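Moving a Booking Platform Off a Single Database: An Interview with the Head of Data Services at Hedegaard

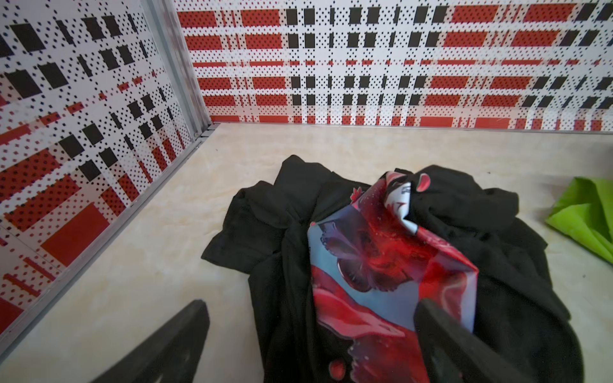 Hedegaard began planning the replacement of its central booking database in August, after the old system reached the limit of what one server could handle. The company's head of data services spoke with the Narnier newsletter about the project, its design and the work that remains.

The original database had served every Hedegaard office from one machine in Sistton. "It was a sound choice when it was made," the head of data services said. "We had one region and a modest load. By the time we opened the Zostunia office, a simple read from there took 314 milliseconds, and most of our screens make several reads."

The team first tried adding read replicas. These helped with search pages but did little for bookings, where staff need to see the latest record before they confirm a change. "A replica that is two seconds behind is fine for a report. It is a problem when two agents are holding the same seat."

The new design divides the booking tables by region, so that each row is stored near the office that uses it most. Shared tables, such as currencies and fare rules, are copied to all regions. The target for local reads was 100 milliseconds, and the head of data services confirmed that both regions now meet it. Writes that cross regions remain slower, and the application marks them as pending until they are complete.

Much of the effort went into the code. An internal review found 471 queries that assumed a single database, many of them in reporting jobs written years ago. "Some used sequence numbers to work out the order of events - that assumption does not hold once two regions are writing at the same time," the head of data services said. Those queries were changed to use recorded timestamps and, where order matters for billing, an explicit version column.

Testing was carried out on a copy of the live system, with nearly 600 simulated users in each region. The first full test failed when the connection pool ran out in Zostunia. The cause was a default setting that had been carried over from the old configuration file. The team corrected it and repeated the test from the beginning.

Asked what the department would do differently, the head of data services pointed to the migration scripts. "We wrote them late, and we wrote them to run once. They should have been safe to run again from any point. We lost two nights to that."

The old server is still running in read-only mode for the finance office, which has its own reports to convert. Hedegaard expects to shut it down when that work is finished.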